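Grerkside Makers Forum > Robots & Automation > Learning from demonstration

Thread: How many demos before you stop adding and start culling?

bolt_wombat
Posted 16 Aug 2024

G'day all. We've been collecting two-handed demos with hand-held grippers since February and I'm at the point where I don't know if more is better. The task is tidying a round table: cups, wrappers, plastic packaging, all the stuff left after morning tea. We've got 387 episodes that pass our sync check and the policy still goes to pieces whenever a cup is on its side.

My gut says collect another few hundred. My offsider reckons half of what we have is rubbish and we should be chucking episodes out instead. What do you lot do?

kelpie_servo
Cull first. I'd put money on your offsider. When we did the sorting job at Olis we had 1002 episodes and the model trained on the best half behaved better than the one trained on the lot. The bad ones weren't failures either, they were people dithering. Hand goes out, stops, comes back, has a think, goes out again. The model learns the dithering beautifully.

tinribs
Disagree, sorry. Dithering is a problem but if you throw out every episode with a hesitation you lose all your recoveries, and then the first time a finger clips the rim of a cup the policy has no idea what to do next. I keep them and trim the dead time.

kelpie_servo
Trim how, though? By hand? I've got a life, mate.

tinribs
Velocity threshold, then a quick squiz at anything it flags. Took me an arvo for 90 episodes. Not fun but not the end of the world. Set the threshold too high and it eats the slow approach right before the grasp, so check a few before you run it on everything!

bolt_wombat
Okay, that's handy. For what it's worth our hesitations are mostly at the start, when whoever's collecting is deciding which hand goes first. We never wrote down a rule for it. Some people lead with the left, some with the right, and one bloke swaps every episode for variety (he thought he was helping).

mudlark77
There's your problem, I reckon, and it's got nothing to do with the number. If the same layout gets a left-hand start from one person and a right-hand start from another, you want a policy that can cope with two answers, or you want a rule. We went with a rule: nearest hand to the nearest object, other hand hovers until it's needed. Success on our bench test went from awful to nearly 81 percent without one new demo, only relabelling and dropping the ones that broke the rule.

kelpie_servo
So you culled. Thank you.

mudlark77
Haha, fair cop. Culled for consistency though, not for neatness. I kept plenty of ugly ones.

shedlight
Bit of a side note, but what's your background like? We had a lovely dataset from the Hurden workshop, all shot against one bare wall, and it fell over the minute we wheeled the table into the main room. People at desks, windows, monitors, the works. I'd collect in the room you want it to work in, at different times of day, before I worried about left and right.

bolt_wombat
Ours is all in the open office, so there's people and big windows in most of it. Brightness is all over the shop. I was thinking of locking the exposure.

shedlight
I wouldn't. Leave it auto and get the spread. Locked exposure bit us badly when the sun came round.

tinribs
I'd lock it, for the record. Auto exposure jumps when a shiny bit of packaging comes close to the lens and you end up with a brightness wobble right at the grasp. Crinkly clear plastic is the worst for it. Different rigs, different headaches I suppose.

mudlark77
Back on the cups. How many of your 387 start with a cup already lying down? If people set the table up themselves they stand the cups up without thinking. We used a shuffled list of starting layouts, one card per episode, and whoever was collecting had to set up what was on the card. Boring as anything but it fixed the lopsided starts. The Subramaniam template is still pinned in the files section if you want to pinch it, just add a column for cup orientation and which way the open end faces.

bolt_wombat
Just went through the log and you've got me, hardly any. Right, plan is: cards for the starting layouts, nearest hand goes first, trim the pauses, and leave the ugly recoveries in. Exposure I'll try both ways and report back. Last post from me tonight, I've stuck one from the cup layouts at the bottom.

kelpie_servo
Post the before and after numbers when you've got them, even if tinribs turns out to be right.

bolt_wombat
Will do!
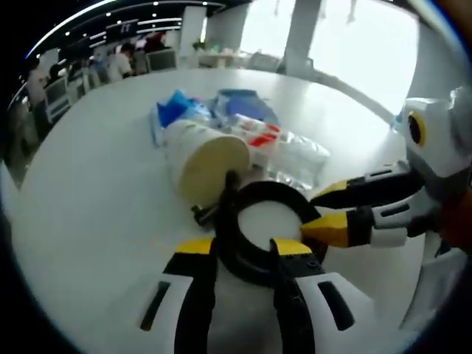 Should both grippers be recorded in the same episode file, or kept separate and matched up later?

Same file if your recorder can manage it. Matching afterwards works, but any drift between the two clocks shows up as one hand arriving late, and it's a pain to find once you've started training.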